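Ticket 385: Ornum hand drops flat parts during shelf-to-bin transfer
Opened: 2 Sep 2019
Product: Mumix two-arm controller, Ornum five-piece glove kit
Status: Open (reopened, then reopened again)
Priority: Medium, according to the form. The form has never had to pick up an insole.

Summary

We are comparing two grippers for kitting work before we commit to one. The Çetinkaya two-finger jaw did its set last month without fuss and without charm. The Ornum hand, with the gloves on, is supposed to be better at soft and flat things. It is very good at soft things. Flat things are why you are reading this.

Setup

Both arms run from one Mumix box, stock firmware, grip force at 70 percent. Gloves are the black ones that came in the kit. Same yellow shelves, same bin and same start pose as the jaw trials, so please don't ask us to move the furniture first. We moved it for ticket 21 and it did nothing except hurt my back.

What happens

The left hand takes the big fabric piece and keeps it. No complaints there. The right hand goes to the shelf for a black oval pad, closes, reports "grasp confirmed," and comes over to the bin holding either a pad or a strong belief in one. The log can't tell the two apart. Of 21 attempts, the controller scored 21 successes, a figure I would love to show my manager and can't.
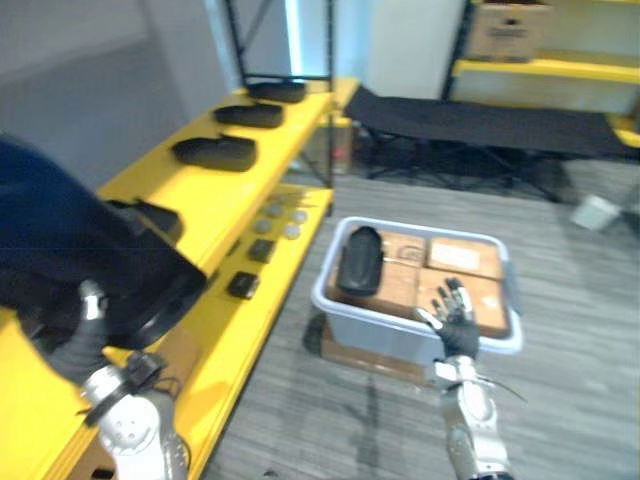 Step 1. Recalibrate the fingertips

Done with the Ekow utility, both hands, following the manual to the letter. The utility printed "OK" in green. Behavior unchanged.

Step 2. Lower the grip force

Dropped from 70 to the next preset down. The right hand now lets go of pads politely instead of flinging them. I'd call it progress in manners only.

Step 3. Swap left and right roles

Your suggestion. The false confirm follows the job, whichever hand has it. Fabric is fine on both sides. So it isn't one bad hand — or it's two.

Step 4. Bare fingers

Gloves off, pads only. False confirms got rarer, but the fingers skate on the shelf boards and make a noise I won't try to spell. Gloves went back on.

Where this leaves us

My guess is that the glove pressing against itself reads as contact, and Mumix takes it at its word. Is there a minimum width check we can turn on? The jaw has one. If there's a hidden setting, please name it and the menu it lives in. The last reply said "see advanced options," and there are four menus called that.

Raw logs attached. Leaving the ticket open until a pad and its paperwork arrive in the bin together.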